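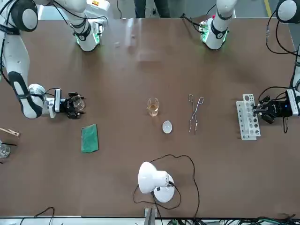

Unit 3: Small Glassware, Porcelain and the Bench Layout
Cluscombe Technical Program, Introductory Laboratory Practice
Handout 3, room 408

Scope

This unit covers the handling, placement and cleaning of the items used in the evaporation exercise: beakers, evaporating dish, crucible tongs, test tube rack and scouring sponge. Balances are covered in Unit 4. Burners and hot plates are covered in Unit 5, and no heating is done in this session.

Read sections 3.1 to 3.4 before Wednesday. Section 3.5 is worked through at the bench.

3.1 Beakers

A beaker is a mixing and holding vessel. The graduations on its wall, where present, are for estimating volume only. Any volume that enters a calculation is measured with a pipette, a buret or a graduated cylinder.

Small beakers tip easily. A beaker holding liquid stands near the middle of the bench, as the beaker of amber liquid does in the picture at the head of this handout. Do not park a filled beaker between the rack and the bench edge.

Hold a small beaker by the wall, below the rim. The rim and spout chip first, and a chipped beaker is withdrawn from use even if it still holds liquid. Place it in the broken glass bin, not in the general trash.

Fill to no more than two thirds of the capacity if the contents will be stirred, and no more than half if they will be heated.

Label every beaker before filling. A colored solution is not identified by its color. Several stock solutions used in this course are amber or brown at working strength, and dilution changes the shade enough to make them indistinguishable by eye.

3.2 Evaporating dish

The dish is a shallow vessel of white porcelain. Its large open surface relative to its depth speeds the loss of solvent. The white interior makes a small quantity of colored residue easy to see, though a white residue can be missed. Tilt the dish under the lamp and look for a dull patch on the glaze.

Inspect the dish before use:
- glaze intact on the inner surface
- no hairline cracks when viewed against the light
- no residue from an earlier run
- sits flat without rocking

A hairline crack will open on heating. Return cracked dishes to the technician's tray.

Transfer liquid from beaker to dish with the two vessels close together. Pour down a glass rod if the beaker has no spout. Fill the dish to no more than half its depth. Above that level, spattering during evaporation carries solute over the edge and the recovered mass comes out low.

3.3 Crucible tongs

Crucible tongs are for hot porcelain and for lids. They are not for beakers: the pincer tips contact the glass at two small points, and the vessel can rotate or slip. Use beaker tongs or a folded heat pad.

Lay the tongs flat on the bench between the dish and the rack, where they can be reached without passing a hand over an open vessel. After contact with a hot dish, rest them on the ceramic tile with the tips raised. Tips placed directly on the bench top pick up dirt and transfer it to the next dish, where it appears as a mass error.

Check that the tips meet when the handles are closed. If they cross, the pivot is loose. Do not bend them back by hand.

3.4 Test tube rack

The bench racks are white plastic and take tubes upright in rows of round holes. One end is taller and carries a vertical panel with larger holes. Use the rows for tubes in this exercise and leave the panel empty.

Fill positions from the low end toward the tall end, left to right, and record each position in the notebook as the tube is placed. Moving a tube means correcting the entry at once.

Plastic racks are not heat resistant. Tubes cool in the metal stand on the side bench and are moved to the plastic rack when they can be held in the bare hand.

3.5 Procedure: layout and dry transfer

Work in pairs. Use deionized water throughout. The mass to three decimal places is taken in Unit 4 and is not needed here.

1. Wipe the bench top and let it dry.
2. Place the rack at the right side of the bench.
3. Place the beaker in the center. Place the dish just below it and to the right.
4. Place the tongs between the dish and the rack, handles toward you.
5. Place the sponge on the left. The left side is the wash side, and used glassware goes there only.
6. Label the beaker and fill it to half.
7. Pour from beaker to dish, to half the depth of the dish. Note any drops on the outer wall.
8. Lift the empty spare dish with the tongs, hold for 18 seconds, and set it down without sliding it.
9. Exchange roles and repeat from step 6.

Left-handed students may mirror the whole layout. Do not mirror part of it.

3.6 Cleaning

Rinse glassware with tap water as soon as it is empty. Wash with detergent and a brush. The green scouring sponge is used for the bench top and the outside of porcelain. It is not used on the inside of beakers, where abrasion leaves scratches that hold residue and weaken the wall.

Rinse three times with tap water and once with deionized water. Clean glass drains in an unbroken film. If water gathers in beads, wash again.

Dry the dish with lint-free paper. Leave beakers inverted on the drying board. Squeeze out the sponge and stand it on edge.

3.7 Notebook entry

Record the bench number, the contents of each labeled vessel, any item rejected at inspection and the reason. A sketch of the layout is required, drawn from above, with labels. Scale is not required.

Reading: Ollum bench manual, chapter on porcelain ware, to page 280. The Clivley tables are not needed until Unit 6.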